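Call for Participants: Draft Practice Guide for Shared Bench Work With Robot Arms

Posted Dec 19, 2024
Location: Vallejo
Contact: Baiba Navickas, participant coordinator

Flikness is looking for people to help test a draft guide on good practice at benches where staff and robot arms handle the same trays and bins. The guide covers how work areas are laid out, how containers are labeled, when a person may reach in, and who signs off before a job is restarted. We want to know where the wording is unclear and which rules people skip when they are busy.

You do not need to know how to program a robot. We are looking for people who have done sorting, kitting, packing, inspection or lab bench work. At least half of the places are set aside for people who have never worked next to a robot arm.

What you will do

You will attend 2 sessions of three hours each. In the first, you read the draft and work through a set of bench tasks with a trained operator beside you. In the second, you do the same tasks using the revised text and mark up anything that still causes trouble. Groups are kept to 6 people. Reto Aigner runs the bench sessions and is responsible for safety on the floor.

Draft rules to be tested include:

Every bin carries its code on the rim, in marker, facing the operator.
Old codes are removed before a bin is reused.
Trays with loose parts are lined before parts go in.
Hands stay out of the marked area until the arm is stopped and the operator has said "clear."
Any change to the bench layout is written in the log before the next run.
The person who stopped the arm is the person who releases it.

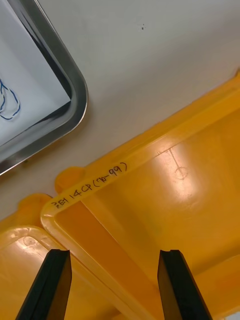
Bench with lined steel tray and yellow bins. Rim code: 2E1 14CP (70-99).

Who can take part

You must be 18 or older, able to stand for up to an hour at a time, and able to read and comment on a technical document in English. Tell us ahead of time if you need a seated bench. Closed-toe shoes are required. Safety glasses are supplied. Current employees of Flikness and Norden are not eligible, as both helped write the draft.

Payment

Participants receive $200 per session, paid by check after each one. Parking is free. We do not cover overnight travel.

Your comments will be recorded under a participant number. Names will not appear in the published guide unless you ask to be credited.

How to apply

Send a short note on your work background and the hours you are usually free to Baiba Navickas, Flikness, Room 356. A resume is fine but not needed. Please say whether you have worked near a robot arm before. We will reply to everyone who applies, and those selected will get the draft one week before their first session.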